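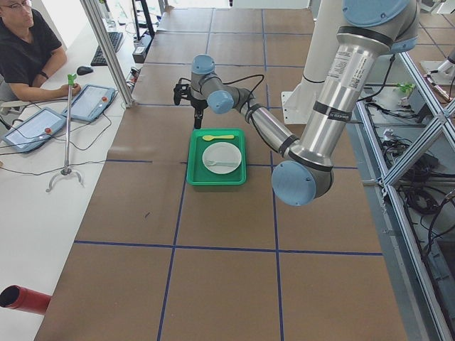
Handout 6: Setting a tray on a marked table

Course: Dining Room Service, first level
Teacher: Eftychia Stefanou
Please bring this handout to the practice hour. It has space on the back for your notes.

1. What we practice

In the last handout we learned to carry a tray with two hands and to put it down without noise. Now we go to the next step, which is where the tray stands on the table and how the things lie on it. We work with a very small set: one tray, one plate, one fork, one spoon. Students often ask me for knives, glasses and napkins already at this point. Please have patience. With four pieces it is easy to see a mistake, and with ten pieces the mistake hides.

The plates and cutlery for practice are light plastic. They slide more easily than porcelain and steel, so they punish a quick hand. I consider this an advantage.

2. Covering the table

We cover the practice table with brown paper from the roll. Pull the paper until it lies flat, then fix it underneath the table top, never on the upper side. If there is a wave in the paper, the tray will rock on it and you will think that your hand is guilty.

After the paper comes the blue masking tape. We use it to divide the table into panels. The panels do not need to be equal. In the Biris canteen, where I worked before I began to teach, every table was a little different and we learned to read the lines which were there.

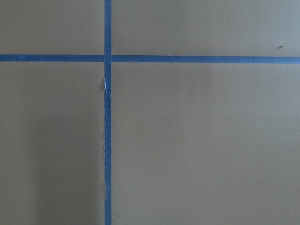 Some rules for the tape:

Lay the long lines first, from the far side to the near side. Then lay the cross lines.

Hold the roll low, near to the surface, and press with the thumb as you go. If you pull the tape long in the air and then put it down, it becomes a curve.

Where two lines meet, you may lay one over the other, or you may stop the second line at the first. Both are accepted. A small slope is also accepted, but you must know that it is there. A tray that is parallel to a sloping line is itself sloping.

Do not repair a line by putting a second piece on top. Take off the old piece slowly, at a flat angle, or the paper will tear.

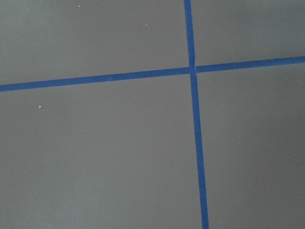
Run your finger over each crossing before you begin to place anything. A fold in the tape can be felt better than it can be seen. One fold is enough to stop the rim of a tray when you push it the last centimeter, and then the fork jumps. Press the fold flat with the nail. If it does not stay flat, change that piece.

3. Placing the tray

Choose your line before you lift the tray. The near edge of the tray is the edge you will bring to the line, and your eyes should be on this edge and on nothing else. Lower the tray a little behind the line and bring it forward in one short movement.

There are two positions which we use in this course:

Inside position. The whole tray is in one panel and does not touch any tape.

Across position. The tray stands over one long line, and its near edge is at a cross line. This is harder, because the long line disappears under the tray and you can only see where it enters and where it comes out. Use these two points to judge if the tray is turned.

Areti Mavromatis, who assists in the practice hour, will say "turned" when the tray is not straight. She will not say in which direction. Please find it yourself - this is the exercise.

4. Plate, fork, spoon

In our basic setting the plate goes on the tray first. When the tray is long from left to right, put the plate on the right part and leave the left part for the spoon. When the tray is long from you to the far side, put the plate on the near part and the spoon behind it.

The fork rests on the plate, the spoon rests on the tray. We do this for counters where the guest takes the tray away himself, and it is not the rule for a laid table. At a laid table the cutlery is beside the plate, as you will learn in Handout 9.

Hold both pieces by the handle, never by the bowl or the tines. Put down the bowl end first and let the handle follow.

A light fork on a smooth plate can turn by itself when the tray is moved. So the order is: tray in its place, then plate, then fork, then spoon. Correct the plate before the fork comes, not after.

5. Points from the last group

I collected some opinions in December, when the group had finished the exercise. Most of them were about the tape. Several students found that they looked at the lines so much that they forgot the plate.

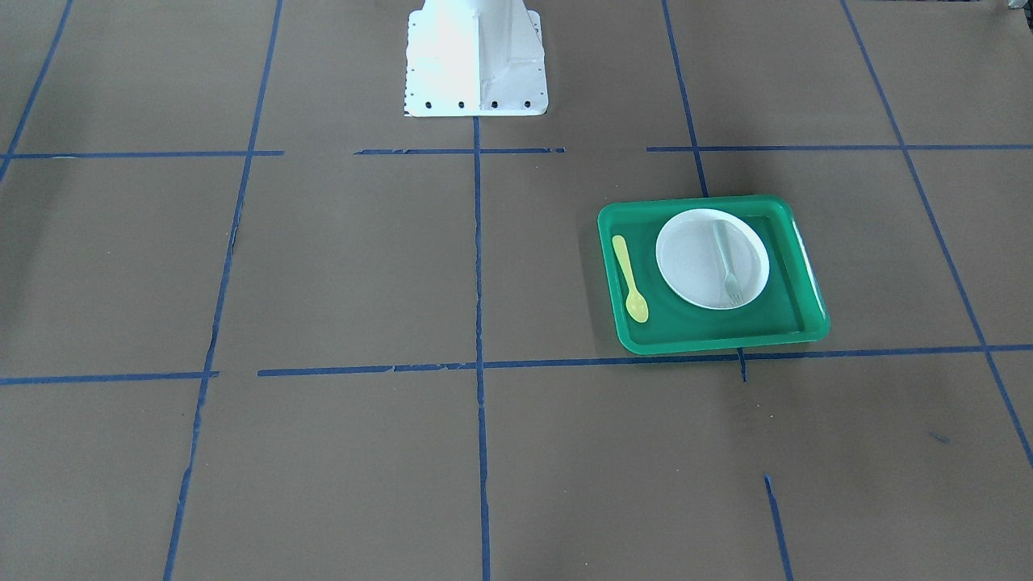
Chun-yin Yang: I would like to do the across position first. When the tray was inside one panel I became lazy, I just put it somewhere in the middle. With the line under the tray I had to decide.

I have thought about this remark and I will try it with one half of the group. The other half will keep the old order, and we will compare.

6. For the practice hour

Work in pairs. One person sets, the other stands at the opposite side and watches the edge of the tray. Change after each setting. You have 40 minutes, and the table must be clear at the end, with the tape left on for the next pair.

Read pages 22 and 23 in the course book again. The drawing there shows a tray with handles. Ours have only a rim, so take the tray from below with the fingers and keep the thumbs on the rim, outside.

Questions before the practice hour can go to me or to Areti.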